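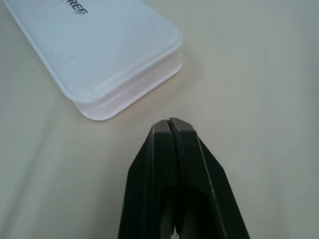 Dillen Tabletop Arm: Questions We Hear Most

Thanks for stopping by! We've tried to gather the things people ask us by phone and email before they sign up for a Dillen arm, and a few they ask afterward. If yours isn't covered, write to Halima Massawe at our Grasthorpe office and she'll get back to you, usually the same afternoon.

What does the kit include?

The arm itself, the two-finger gripper, the small wrist camera, a table clamp, a power supply, and a cable that is longer than you think you'll need (we learned that one the hard way). The computer is yours to provide. Most laptops bought in the last few years do fine.

Will it handle the containers we already have?

Very likely, yes. Lidded plastic boxes are what most of our customers start with, and the fingers do well on a rounded corner or a lid with a bit of a lip to it. Very thin takeout tubs are harder, as they like to buckle when squeezed. If you're unsure, mail us two or three of yours and Maksym Kushnir will try them on the bench and send you his notes. There's no charge for that.

My tubs are white and my table is nearly white too. Is that a problem?

We get this one a lot! A pale box on a pale table is harder for the camera than, say, a blue one, but it's workable. Turn off any lamp that throws a hard glare across the table, then run the edge setup twice, once with the box straight and once at an angle. A printed label on the lid helps too, even when only part of it is in view.

How heavy can the container be?

Up to 500 grams, including the lid. Please do weigh a full one before you commit -- leftovers are heavier than they look, and so is rice.

Can it open lids?

Not at present. It can nudge, turn, grip and lift a closed container. Yurii Tkachenko has been working on a lid routine since February, and we'll put a note on this page when he's happy with it.

Why do the fingers close before the arm moves in?

Closed fingers take up less room and are less likely to catch on a neighboring box. They open once the arm is near its target. If you'd rather have them open the whole way, there's a setting under Approach, and you can change it back whenever you like.

How long does setup take?

Plan on an hour, with 20 minutes of that for the camera. Our first customers at Wirnora took almost 200 minutes, and we rewrote the guide with their help, for which we're still grateful.

Can I try one before buying?

Of course. The trial lasts 10 days and you only pay return shipping. Keep the box and the foam, please, and coil the cable loosely when you pack it. Arsen Yatsenko handles trial bookings and can tell you when the next arm is free.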